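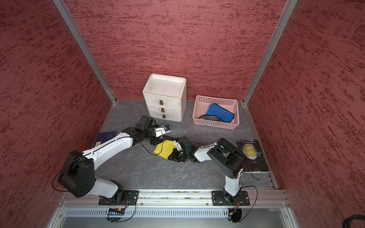

Small drawers are the first thing tenants ask about when they collect their keys, according to Kaja Grīnberga, and the last thing most landlords think to provide. Her remark opened the presentation at which Hultari Homes confirmed that its home storage scheme will be extended to every furnished flat it lets in Gorodton.

GORODTON, August 2018 – Hultari Homes is to supply basic household storage in 134 furnished flats, following a trial in 17 flats at Proveton Court which began in January. Each flat will receive a stacking drawer unit, an open basket and a starter set of cleaning cloths. The items remain with the flat when a tenancy ends, and there is no addition to the rent.

The scheme applies chiefly to studio and one-bedroom flats, where built-in cupboards are limited to the kitchen and hallway. Tenants in these flats had told the association that papers, chargers, sewing things and spare keys were kept in carrier bags or on window sills, and that books were often stacked on the floor for want of a shelf.

"We looked at larger furniture and decided against it," said Ivars Butkienė, head of furnished lettings at Hultari Homes. "A wardrobe takes up a wall. A set of three drawers will go beside a bed or under a table, and the tenant can carry it from one room to another without asking us for help."

Plastic units were chosen after the trial. They can be wiped clean between tenancies, and a damaged drawer can be replaced without discarding the remainder. Baskets with open sides were preferred to lidded boxes for cloths and clothing, as they allow air to pass through. Tenants may choose where the items are kept, and may decline any of them.

Yvonne Kershaw, a tenant at Proveton Court who took part in the trial, said that she had used the top drawer for post and the lower two for wool. "The basket was meant for the bathroom but it has ended up by the front door with scarves in it," she said. "I would have liked a second one." Requests for a second basket were the most frequent comment received, and one will now be offered to households of three or more people.

A book exchange will also open in the ground-floor lounge at Proveton Court. Tenants have already given 193 books, most of them paperback novels. Worn copies are welcome provided that all the pages are present. Books may be borrowed without being signed out, and may be returned to the lounge or passed to a neighbour.

Deliveries will be carried out by Joshi Removals over 16 weeks, starting with the flats nearest the Gorodton depot. Tenants will receive a letter giving the proposed delivery date and a form on which to refuse or change it. Those who are unable to lift the items into place should say so on the form – the delivery team will position them on request.

Enquiries from tenants should be made to the lettings desk at Proveton Court. Enquiries from the press should be addressed to Saulius Stankevičius, communications office, Hultari Homes, Gorodton.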